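4.2 The dining table between meals

In the previous section we discussed the closed places of storage, namely the cupboards and the drawers. We now turn to the open place which was named most often by the participants, the dining table. In all nine households of the Jomine study the table was used for food also when no meal was going on. The persons who live with the table did not speak of this as storage. They said "it is just there" or "it is for now". In the diaries, however, the same kinds of food come back to the table during the whole six weeks, and we think it is correct to treat the table as a storage place with its own rules.

We follow Habte in making a difference between food that is placed and food that is left. Placed food has a spot, and a member of the household can say where the spot is. Left food has only a surface. A bottle of cooking oil is a typical case of the first kind, and a half-eaten bag of seeds is a typical case of the second. In practice the border is soft. Of the 367 diary entries concerning the table, many could not be coded at first reading, and the two coders had to go back to the interview notes (some 1600 lines) to see how the thing was talked about by the person who wrote the entry.

The table in Figure 6 belongs to a household in Padholm, where two adults and one grandmother eat together in the evening. It has a pale pink top with printed cartoon figures and red lettering, and it stands close to the glass sliding door to the kitchen. We selected it because the two kinds of food are present on one surface. The snacks are in a pile, one packet on another: clear bags, printed bags, a brown paper packet, a dark bag with seeds or some dried food. The bottles, the jar and the canister stand at the far edge.

Figure 6. Dining table with packaged snacks, household in Padholm (a, b, c).

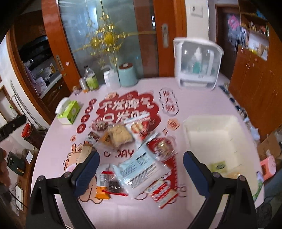 The grandmother explained the order in the following way. What stands at the edge is "for using", and it should be possible to take it with one hand while sitting. What lies in the middle is "for asking", which means that a person who comes in is asked to take something. She did not agree that the pile was disorder. When the interviewer used the word messy, she corrected him and said that a visitor who sees a tidy table will think there is nothing to eat in the house. Similar statements were made in two of the households in Sommont, although there the snacks were kept on a side table near the entrance.

From this we take a first observation. The pile has a social task, and the task needs that the packets can be seen. This explains why attempts to move the snacks into a container with a lid did not last long in our material. One household in Sommont bought a tin for this purpose in March. According to the diary, the tin was used for nine days. After that it held batteries, and the snacks were again on the table. The mother wrote that the children stopped eating the dried fruit when it was in the tin and that she had to throw a part of it away.

A second observation concerns the packets themselves. A large part of the packaged snacks in the study comes in portions for one person, inside a bigger bag. The bigger bag is opened in the kitchen or already in the hall, and it is often thrown away on the first day. The portions then have no common cover. They are of different size and stiffness, they slide, and they do not stand. A stack is not possible. The only natural form for such things is the loose pile, and the pile grows to the side where no plate is needed. In the seating plans which the participants drew for us, this side was never the side of the person who cooks.

It should be added that the pile has an inner order in time, but it is not a reliable one. New packets are put on top and the old ones move downward. When a person looks for a certain taste, the pile is turned over and the order is lost. Three participants told us that they found a packet past its date only when they cleared the table for a festival. Open bags are more difficult still. A clear bag which is closed by folding its mouth will open again when another packet is pushed against it, and crumbs come out. Crumbs were the most common reason for a quarrel over the table, before bills and before school work.

The tissue box must be mentioned in this connection. It was present on the table in eight of the households. In the table plans it takes the side opposite to the snacks more often than any other position, so that hand and mouth can be cleaned without reaching over the food. On the Padholm table it is green and white and stands to the left, with a tissue already pulled up, and the snacks have the right half.
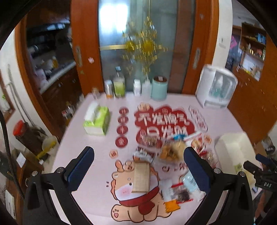
We had not expected that the surface would be of importance, and the interview guide contained no question on it. The participants brought it up. Several of them had bought a printed tabletop or cover, and they spoke of the print with pleasure. On the table in Figure 6 the main text is 不发脾气 只发财, which can be translated as "do not lose your temper, only make a fortune". The wish is a play on words, as the same verb 发 is used in both halves. Another part of the print says 暴富, to become rich suddenly. Such phrases are popular as decoration and are meant in a light way. The younger adult in the household said that she chose the print to make her mother-in-law laugh, and also that it would hide stains better than a white one.

The print has an effect on where things are put. In the diary of this household we find entries such as "moved the bags down from the red words" and "sweets on the cat again". (The family calls the cartoon animal a cat, but they are not in agreement on this point.) The print is thus used as a kind of map. A person can ask another to put the vinegar "above the words" and will be understood. In households with a plain table we found instead expressions with persons or with parts of the room, for example "on father's side" or "near the window". We do not want to say too much on the basis of a small number of homes. Still, a figure on the surface seems to make it easier to give a place to a thing which has no place.

It is also a limit, although a weak one. The grandmother does not like that food covers the lucky words, and she moves the packets away when she sits down for her tea. By the evening they have come back. The diary entries show this movement on most days, and there is no sign that the rest of the family notices it. When she was on a visit to Sommont for one week, the entries on moving stopped completely, and the entries on crumbs became more frequent. A single packet could then stay at the same spot for several days, for instance across the lower end of the banner with 暴富, and be described in the diary by different persons as "the one on the rich sign".

In the closing interview we asked each household what they would take away from the table first if they had to make room for a guest with a plate. The answer was nearly always the post and the keys, and after this the bottles. The snacks were to be pushed together and not taken away. One participant showed with both hands how it is done, from the outside to the middle, in the same manner as one collects tiles at the end of a game.
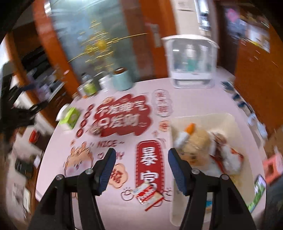 Jouko Rautiainen, in his comments to an earlier version of this section, objected that we give the print too much weight. In his opinion people will name a place by whatever is nearest, and a burn mark or a scratch would serve as well as a printed word. He also asked if the grandmother would not move the packets in the same way on a plain table, simply to have space for her cup. We find the second remark a strong one and cannot answer it with the present data. To the first we reply that marks of damage do occur in our diaries, but they are mentioned there as complaints. In no entry is a thing told to be put on one of them.

For the coding we therefore kept the category "named spot" and divided it by what gives the name: a person, a part of the room, or a mark on the surface. The third group is the smallest. The seasoning bottles belong mostly to the second group, and the snacks are spread over all three, with a remainder which has no named spot at all. This remainder is treated in section 4.3 together with the food that is carried from the table to the sofa and does not come back.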